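4. Comparing grippers: the cup and spoon trial

Use this section when you have more than one gripper for the arm and somebody wants to know which is better. They will want a one-word answer. By the end of this section you will have a page of notes, which they will not read, but you will sleep well.

The trial uses a round pedestal table, a paper cup, a thin metal spoon and a small box of tissues.

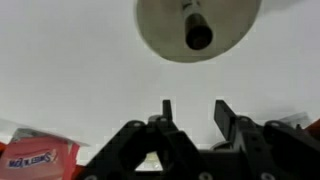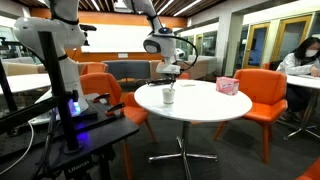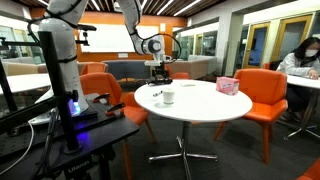
4.1 Before you start

You need the arm on its platform, the wrist camera running, and both candidate grippers. In our own trials these were the Pretine two-finger and the Lonen, and the notes below use those names. If yours are called something else, the steps are the same and the arguments will be too.

1. Clamp the platform accessories down and try to wiggle each one by hand. If it moves for you, it will move for the arm.

2. Place the round table within reach of the arm. Pedestal tables are pleasant to sit at and slightly treacherous to work on, so press on the rim in a few places. If it rocks, turn it until it rocks less.

3. Set the cup toward the side of the table nearest the arm and the tissue box toward the far side. The tissue box is a bystander. Its job is to be knocked over if your path planning is optimistic.

4. Mark the cup position with a small dot of tape under the cup, where the camera can't see it. Hanne Peltonen's first set of results had to be thrown out when it emerged that the cup had been creeping toward the robot all afternoon. Everyone had been nudging it "just a little" to help.

CAUTION: Chairs count as obstacles. Push in any chair the elbow could reach, and tell people nearby before you start the arm. A person reading at the next table is not watching your robot, however interesting you find it.

4.2 Fitting the gripper

1. Send the arm to the service pose and cut power to the tool. Wait until the controller agrees with you that the power is off.

2. Support the gripper with one hand and remove the 4 mounting screws with the other. Put them in a dish. Do not put them on the platform, where every hole is exactly the right size to make you regret it.

3. Fit the new gripper and tighten the screws a little at a time, working diagonally.

4. Route the cable with a loop at the wrist. Leave more slack than looks tidy. A neat, tight cable is fine right up to the first large wrist rotation.

5. Restore power, open and close the fingers twice with nothing between them, and listen. A hum is normal. A click on each close usually means a finger is touching its bracket.

6. Enter the new tool weight and length in the controller. The Lonen is 16 mm longer than the Pretine. Skip this step and the arm will find those 16 mm for you, in the table.

NOTE: The controller keeps the last tool profile after a restart. It does not mention this.

4.3 Checking the wrist camera

The wrist camera sees the world from just behind the fingers, which means a good share of every picture is gripper. This is expected. What matters is whether the part you want to grasp shows up in the space between the fingers when they are open.

1. Open the fingers fully and look at the live view. You should see both fingertips.

2. Bring the arm close to something with a post or a handle and check that it can be lined up between the jaws. A dark post against a pale background is about as easy as it gets. If the camera struggles with that, it will not enjoy a shiny spoon.

3. Check focus at grasping distance. A little softness at the very tip of a near object is acceptable. If the fingers are blurred as well, wipe the lens before you touch the focus ring. Clive Catterall refocused a camera for most of a morning in December before finding his own thumbprint on it.

4. Save the camera offset under the name of the gripper. "New", "new2" and "final" have all been tried.

4.4 Running the trial

1. Hand the spoon to the gripper with the bowl end down and close the fingers at the lowest force setting. Raise the force one step at a time until the spoon stays put when you tap it. Write that setting down. It is the most useful number you will collect today.

2. Move the arm to the start pose above the cup.

3. Lower the spoon until its end is inside the cup. Stop, and look from two sides. A spoon that seems centered from the platform can be leaning on the rim when seen from the window.

4. Run the stirring program at slow speed. Keep a hand near the stop button and the other hand away from the cup.

5. Lift out, return to the start pose and note three things: whether the spoon turned in the fingers, whether the cup moved off its mark, and whether anything else on the table is now somewhere else.

6. Repeat with the same gripper until you have the number of runs you agreed on in advance. Agree on it in advance. Sharon Sang's rule is that "one more, that one was odd" is only allowed if you say it before seeing the result.

7. Change grippers (see 4.2) and start again from step 1. Do not reuse the first gripper's force setting.

CAUTION: Run the trial with an empty cup until the stirring program has completed without a stop. Water comes later. Coffee is for people.

4.5 Reading the results

Our full comparison at Saarela came to 176 runs. The Pretine held the spoon at a lower force but let it turn on the faster stirs. The Lonen held it straight and was clumsier getting down past the rim. Ona Kivi prefers the first and Tuulikki Oksanen the second, and they have stopped sharing a log sheet.

If your spoon turns in the fingers, try new finger pads before you blame the gripper. If the cup moves, check the tool length. If both happen together, check the table.

Pad part numbers and the Drurndale adapter plate are listed in section 7.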